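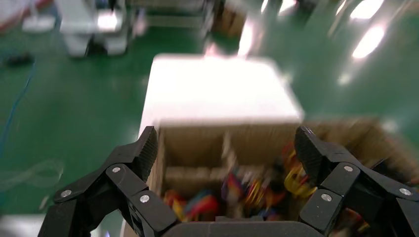

Fig. 1. Wrist camera view over the divided box, fingers open, small parts blurred by motion.

Search this site Search Menu

Robot Learning Methods - Handout 5
Cosmin Manole
Reading: the Zonis paper on learned grasp selection in clutter

What the paper claims

The Zonis authors train a policy on wrist-camera video alone. There is no depth sensor, no overhead view and no model of the parts. The policy looks at a cluttered box, picks a spot and closes the gripper. They report a success rate of 67 percent on mixed small parts and call this "robust picking from raw video." I want you to read that phrase slowly.

Success is defined in the appendix as "at least one item leaves the box." Go and find the sentence before class. Under that rule a gripper that drags up a fistful of parts and drops all but one has succeeded. So has a gripper that knocks a piece over the side. If you were running a packing line you would count both as failures.

What the camera gives you

Look at Fig. 1 again. You can tell red, yellow, orange, blue and purple apart, and there is a bright yellow cluster near the right finger. What you can't do is say where one part stops and the next begins. A policy trained on views like this may well be learning "go where the color is dense" and very little about shape. That could still produce decent numbers in a full box. I'd expect it to fall apart when the box is nearly empty, and the paper has no test for that case.

Notice also how much of the view has nothing to do with the task. The glossy green floor throws back the ceiling lights as white smears. A thin blue cable runs down the left side. A network can latch on to any of it. The authors say their method "ignores background," and the evidence is one heat map.

The baseline problem

The learned policy is compared with two others: a random grasp and a hand-coded one. The hand-coded baseline was tuned on the Grondenport parts set and then run on the Mihăilă set without changes. The learned policy got training data from both. That is not a fair fight, and the gap between them shrinks to 3 points on the one set where both were tuned.

There were 5 training seeds. The results table shows the best. The spread is mentioned once, in a footnote, with no figure attached. I wrote to ask for the other runs and have had no reply - draw your own conclusions, but keep them modest.

What I think survives

The data collection method is sensible. Keeping the camera on the wrist means the view moves with the fingers, and the Indatbridge logging format is clean and well documented. I would use it. I would not yet repeat the headline number to anyone with money to spend.

For next session

Write 2 pages, no more. Propose a stricter definition of success and say how you would measure it. Then pick one background feature from Fig. 1 and design a test that would show whether the policy depends on it. "Train on more data" is not a test.

Bring the appendix printed out. We will go through the seed footnote together.

Last updated: March 2019

This site uses cookies to remember your settings. Accept Decline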